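Workshop notebook, June
Job 346, Mowat reed organ, continued

Started a bit after nine with the kettle on and the back off. I had meant to get straight to the reeds, but I spent the first hour just pumping the treadles and listening, and I think it was an hour well spent. The bellows hold their air much better than they did before the new cloth went on. Last month you could pump like mad and get a sort of tired sigh out of it. Now the reservoir fills, sits there, and comes down slowly and evenly, and the pedals push back at you in that nice firm way that makes you want to play a hymn whether you know one or not. I played most of one.

There is still a leak somewhere on the treble side. I went over the seams with a strip of tissue and found nothing, so I suspect the gasket between the reed pan and the top of the wind chest. The old leather there has gone hard and shiny where it has been squeezed. Yi-an Yoo thinks we can get away with brushing up the nap and putting it back, and she may be right, as she often is about leather, but I would sooner put new on while everything is apart. I've asked Volberg for a sample of their soft white sheepskin. The last lot was lovely at one end of the skin and like cardboard at the other, so I want to feel it before we order the whole thing.

Now, the reeds. I drew them in order and laid each one in its place in the egg trays, with the note written beside it, which is dull work but I have learned my lesson there. Most are only dirty. They have that grey fluff at the root of the tongue that every one of these instruments collects if it has lived in a room with a carpet and a dog, and a soft brush gets nearly all of it. A few near the bottom have a greenish bloom on the brass, and those I did more slowly, with a wooden stick and a good deal of breathing on them. No scraping! It is very tempting, and it takes them sharp before you know it.

The F sharp above middle C on the front set is a puzzle. It speaks late, as if it had to be asked nicely, and then it comes in with a buzz that goes away if you lean on the pedals. I took it out and held it up to the window and the tongue looks to be sitting a shade to the left in its frame, so that it just kisses the side on the way through. I eased it over and tried it again and it was better, then worse, then better. Left it for the afternoon, when I'd be less cross with it.

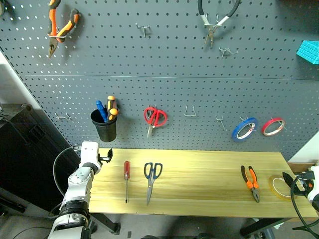 Small pliers on the pegboard above the table.

Ye-rin Joo came by before lunch with the stop faces, which she has been cleaning at home, and they look splendid. The lettering on the Viola and the Melodia had nearly gone under the dirt and we had been worried it would come off along with it. She used barely damp cotton wool and a lot of patience and it has all stayed put. The Vox Humana face has a crack across it, an old one, and we talked for quite a long time about whether to fill it. My feeling is to leave it. The owner's grandmother apparently used to say it was the organ's smile, and I wouldn't like to be the one to take that away. Ye-rin would like a little wax in it at least, to keep the dirt out, and I can live with that.

On the subject of glue. I know I said in the spring that I'd give the Prindine a fair trial for the pallet felts, and I have, and I don't care for it. It grabs too quickly for somebody who likes to nudge things about, and it leaves a hard edge on the felt that you can hear as a small tick when the key comes up. Hot hide glue it is, then, in the small pot, and not too thick. Yi-an has agreed to this, though she does point out every time that it smells. It does smell. I rather like it.

For the pallets themselves I made a flat board with a sheet of abrasive stuck down to it and drew each one along it lightly, just enough to take off the old glue. I had put out the 4000 paper first, by mistake, and spent a happy few minutes wondering why nothing was coming off. Anyone using that drawer after me: the fine sheets are now at the back, in the envelope marked Pasora, and the coarse ones are at the front where you'd expect them.
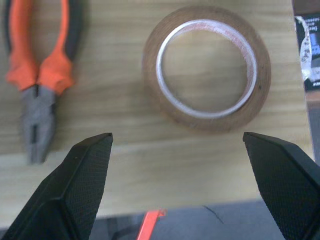 After lunch I fitted the new felt and leather to the pallets on the bass side and left them face down under the long board with some weight on top. They want to stay like that overnight. Please don't lift the board to have a look, however curious you are – I am saying that mainly to myself. The guide pins are all straight apart from the pair by the low E, and those I'll leave until the pallets are back, so I can see which way they need to go.

Went back to the F sharp at 4, and in a better temper I found the trouble, or I think I did. There was a tiny curl of brass at the root, finer than a hair, tucked right under the tongue where the brush had gone over it. I slid a slip of thin paper underneath and drew it out, and the note spoke at once, clean and a little sweeter than its neighbours. It may be a touch flat. I've left it alone until the whole set is back in and warmed up, as there's no sense in tuning one reed against a row of empty cells.

Still to do: treble pallets, the gasket once the Volberg sample arrives, a new strap for the left treadle, and the knee swell, which squeaks. Yi-an, could you look out the webbing for the strap? I believe it's on the shelf with the bellows cloth, but I've been wrong about that shelf before.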